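홈 | 작업실 메모 | 소프트웨어 | 도구 | 링크

손목 카메라로 가방을 다룰 때 쓰는 작은 요령

저는 Utness 작업실에서 로봇 팔의 인식 프로그램과 제어 프로그램을 맡고 있습니다. 한국어가 모국어가 아니어서 문장이 조금 딱딱할 수 있습니다. 2020년 2월부터 적어 둔 것을 정리했습니다.

노출은 먼저 고정하십시오. 자동 노출을 켜 두면 카메라가 밝은 작업대 쪽으로 갈 때 어두운 천이 한 덩어리로 검게 됩니다. 저는 가방의 천을 기준으로 값을 정하고, 작업대가 조금 하얗게 날아가는 것은 그대로 둡니다.

깊이 값이 빈 곳을 바로 구멍이라고 판단하지 마십시오. 검은 천과 투명한 플라스틱에서도 값이 자주 빠집니다. 우리 프로그램 Tovar는 처음에 빈 값을 모두 가방 입구로 생각했습니다. 지금은 연속한 11장의 영상에서 같은 자리가 비어 있을 때만 입구 후보로 올립니다.

접근 속도는 두 단계로 나누십시오. 먼 곳에서는 계획한 경로를 그대로 따라가고, 마지막 43밀리미터부터는 속도를 낮추고 영상을 볼 때마다 목표점을 다시 계산합니다. 천은 손가락이 닿으면 모양이 변하므로 처음 만든 경로를 끝까지 믿으면 안 됩니다.

기록 파일의 이름에는 설정 번호를 넣으십시오. Fumiko Kawaguchi 씨가 권한 방법인데, 파일이 2,000개를 넘은 다음에 고맙다고 느꼈습니다. 설정 19번과 그 전의 기록은 번호가 없어서 아직도 찾기 어렵습니다.

지퍼 인식은 선 하나를 찾는 것으로 끝나지 않습니다. 배낭에는 지퍼가 여러 개 있을 수 있고, 가장 굵은 선이 열린 입구라는 보장이 없습니다. 아래의 남색 배낭에서도 굵은 지퍼가 눈에 먼저 들어오지만, 조금 벌어져 어두운 틈이 보이는 것은 그 오른쪽의 가는 지퍼입니다. 그래서 저는 선의 굵기에 주는 점수를 낮추고, 양쪽 천 사이의 틈에 점수를 더 줍니다. 바닥의 무늬도 조심하십시오. 물결처럼 굽은 윤곽선이 많은 천이나 깔개 위에서는 윤곽 검출기가 지퍼와 상관없는 선을 많이 내놓습니다. 먼저 색으로 가방 영역을 나누고 그 안에서만 선을 찾으면 계산도 빨라집니다.

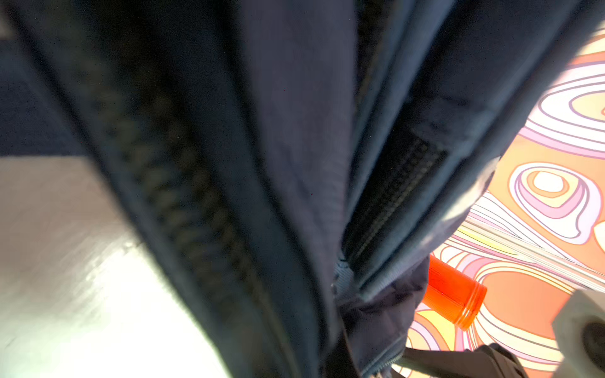
문의: Fulgencio Beltrán, Utness 작업실 | 무단 전재 금지 | 맨 위로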